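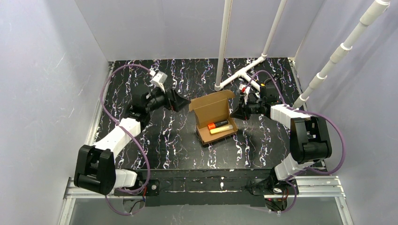 Corrugated box

A corrugated box is a container made from corrugated fiberboard, a sheet material built up from flat paper facings and a fluted paper core. It is used for shipping, storage and retail display. In everyday speech the same object is called a cardboard box, although the paper trade reserves "cardboard" for heavy solid paper stock and avoids the word for fluted board.

Board structure

The outer sheets are known as liners and the wavy inner sheet as the medium. Single-wall board has one medium glued between 2 liners. Double-wall board adds a second medium and a third liner, and is used for heavier goods or for boxes stacked high in storage. Single-face board, with one liner and one medium, bends easily in one direction and serves mainly as wrapping or padding.

Flutes are graded by letter. The letters record the order in which the sizes were introduced and do not run from large to small. A flute is taller than B flute, and C flute falls between them. E and F flutes are fine and give a smooth surface suited to print and to small folding cartons.

Liners are made either from kraft pulp, which has long fibers and high tear strength, or from recycled fiber, sold as testliner. Unbleached kraft liner is brown. White liners may be bleached throughout or carry only a bleached or coated top layer.

Manufacture

The medium is softened with steam, pressed between geared rolls and bonded to the first liner with starch adhesive. The second liner is applied further down the line, and the web then passes over heated plates, where the adhesive sets. The finished web is slit, scored and cut into sheets.

Sheets become box blanks by one of two routes. Slotted boxes are made on machines that print, crease, slot and glue in a single pass. Shapes with tabs, locks or curved edges are die-cut with steel rules set in a wooden base. Creases are pressed, not cut, so that the liner folds without breaking.

Common styles

The regular slotted container has 4 flaps at the top and 4 at the bottom, with the outer flaps meeting at the center of the box. It wastes little board and is closed with tape, glue or staples.

The mailer is die-cut from one piece. Its lid is hinged along the rear wall and carries side flaps that fit inside the tray. A front panel or a set of tabs tucks in to hold the lid closed, and tape is often omitted. Mailers are common for small goods sent by parcel, partly because they can be opened and closed again with little damage.
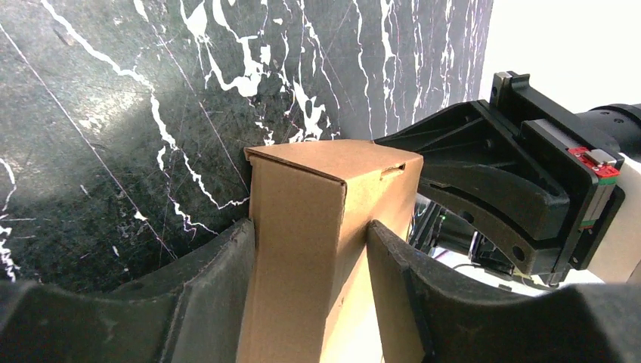 Brown corrugated box with its lid folded down and a tab tucked through the slot.

Telescope boxes have a separate lid that slides over the base. Where the lid reaches the full depth of the base, the side walls are doubled, which raises stacking strength at the cost of more board.

Strength and testing

Two properties are usually quoted. Burst strength is the pressure needed to rupture the board. Edge crush resistance is the load a short upright strip can carry along its flutes — the better guide to how a box will behave in a stack. Whole boxes are also crushed empty between plates to find the peak load.

Board loses stiffness as it takes up moisture. Handling wear, hand holes, long storage and overhanging pallets reduce the load further, and designers allow for these with a safety factor. Flutes normally run vertically in the side walls. A box laid on its side may carry much less than one stored upright.

Reuse and recycling

Used boxes are collected, baled and repulped. Staples, tape and labels are screened out of the pulp. Fibers shorten each time they are processed, so some new fiber is added to maintain strength. Wax coatings and food residue make board harder to recycle.

See also: Folding carton; Kraft paper; Pallet; Solid fiberboard

Hondalach Reference — Packaging and Materials. Last revised October 2021. Contact the editors | Copyright Hondalach | Back to top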